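Ticket 631 — coat rack, pegs letting things slip
Opened by: Edith Chávez
Status: open

Gray fabric bag wont stay on the wooden coat rack. Hang it by the strap, walk off, back later and it's on the floor. Third time since November.

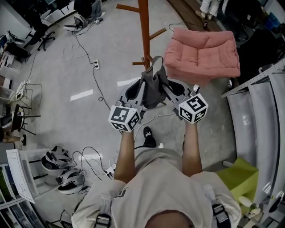

Tried a lower peg first, no good. Strap is wide, pegs are smooth. Moved the rack off the tape — no change. Doesn't wobble.

Update, Jomar Bautista, 3 pm
Checked pegs for play. All tight. Tried the gray cap as well, it's lighter. 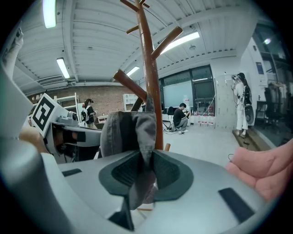
Gray cap at the rack, pegs above.

Cap held on the thick peg, slid off the short one. So it's peg angle, not the glue. Can we get rubber sleeves from Lukberg? Not paying for a new rack.
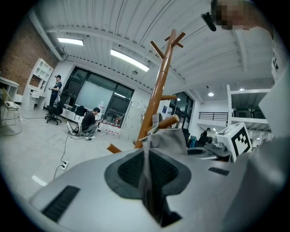 Reply from Edith — sleeves fine, order 7. Heavy stuff on the thick pegs untill they come, light stuff wherever. Marleny to label wich is which. Leave ticket open.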